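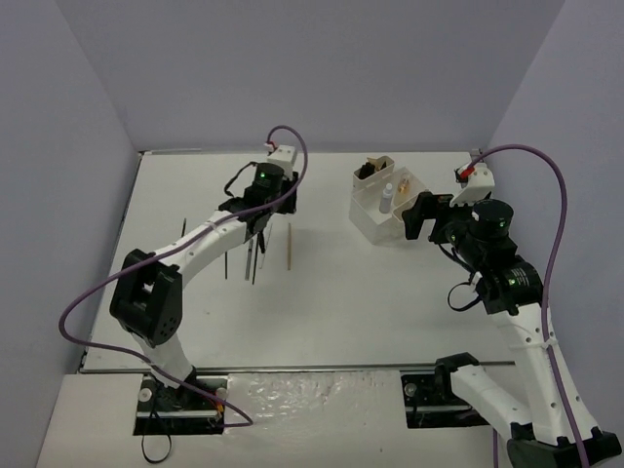 *Left arm over the thin stuff, right arm at the tray. Purple is the cable run to each gripper.*

## Left arm drops out for a moment, then catches up all at once

**Marcus Tran** — posted Friday, February 19, 2021

Two arms on a white table, both driven by the same Vemo controller. The job is picking up pen-shaped objects and putting them in a holder, a task my nephew mastered before he could talk. The right arm does it all day. The left arm does it until it doesn't.

What happens: the left gripper goes deaf. The controller log says "no reply, ID 7" (that's the gripper motor), the jaws stay wherever they were, and the rest of the arm carries on as though it were still part of a team. Then the link comes back and the gripper executes whatever it was last told to do, at full speed, wherever the arm has got to by then. Yesterday that was next to my thumb. The thumb is fine. I've stopped putting it there.

What I've tried:

- Swapped the gripper motor. Same fault, less money.
- Lowered the update rate from 1000 to 800. Same fault, more slowly.
- Reflashed the controller, which fixed nothing and lost my joint offsets.
- Turned it off and on, on the advice of Tillska support, twice.

The light on the wrist motor stays green through all of it, so I assume power is getting there. In the last overnight log I had 2675 missed replies, every one of them ID 7. Nothing at all from the elbow or the other joints.
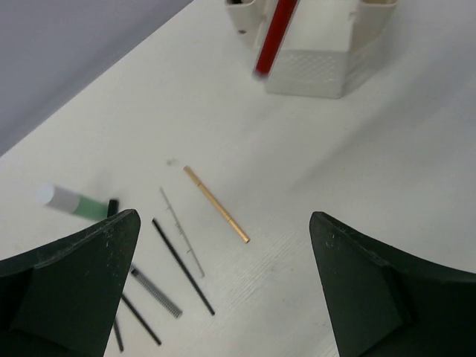
Dropouts come more often when the arm reaches low and turns the wrist to line up with something. Most of my parts oblige by making it turn. Once they're spilled between the fingers like this, the gold rod, the silver one and the black ones all lie on a diagonal, so nearly every pick begins with a twist. The spring is on the same slant, in case I was hoping for a break. Picks that need no twist mostly go through.

Is that a bad motor (again), a bad controller, or me?

---

**bench_goblin**

Reinstall the driver. Had the same thing on a Bundance arm and it went away.

> **Marcus Tran:** Did it go away or did you sell it?

> **bench_goblin:** sold it in June

---

**Imani Pettigrew**

It's the cable, or the connector the cable plugs into. Put the screwdriver down.

One ID dropping out, with everything before it on the chain still answering, means the break is in the last stretch. You've already swapped the motor. What's left is the wire and two plugs, and your fault shows up when the wrist turns. A green light only tells you there's power. The data conductor can be hanging on by two strands while the power pair is perfectly happy.

Look at how the purple cable is routed on the left arm. It goes into the red connector, over the top and back along the upper link, then makes that big loop outside the elbow. Plenty of slack at the elbow, lovely, but slack at the elbow does nothing for you if the cable is tied down farther along. I can't tell from a photo whether yours is. Check by hand:

1. Cut motor power. At the supply, with the switch. A paused script doesn't count.
2. Turn the wrist by hand to both ends of its travel and watch the plug. If it leans or the cable goes straight, you've found your trouble.
3. With a meter on continuity, test each conductor end to end while you bend the cable close to the plug. Bend it both ways. Mine only failed to the left.
4. If it fails, replace the whole cable. A crimp repair at the part that flexes will last until you've put your tools away.
5. Clip the new one to the wrist bracket so the bend happens in the cable and the plug sits still.

Quick cross-check if you have no meter: swap the left and right cables, provided they're the same length. If the right arm starts sulking, you're done diagnosing.

Now the thumb, which bothers me more than the cable. Your controller shouldn't replay an old command after a lost link. On the Vemo I had, there was a setting for what to do on reconnect, and it came set to "resume." Change it to hold, clear the queue, and have a person press something before torque comes back on that arm. Stop the whole arm when any one ID goes quiet, too — an arm swinging along without its gripper is just a stick with opinions. Do this part today, even if the cable has to wait for the mail.

> **Marcus Tran:** Meter says the data line opens when I bend it an inch from the plug. So I bought a motor for nothing. Reconnect was set to "resume," as you said, and is now on hold with a manual reset. New cable ordered.

> **Imani Pettigrew:** Keep the old motor, it's probably your spare. Order two cables. The right one has done the same mileage.

---

**Fitzsimmons fan 2**

Could also be static from the tabletop. Not saying it is.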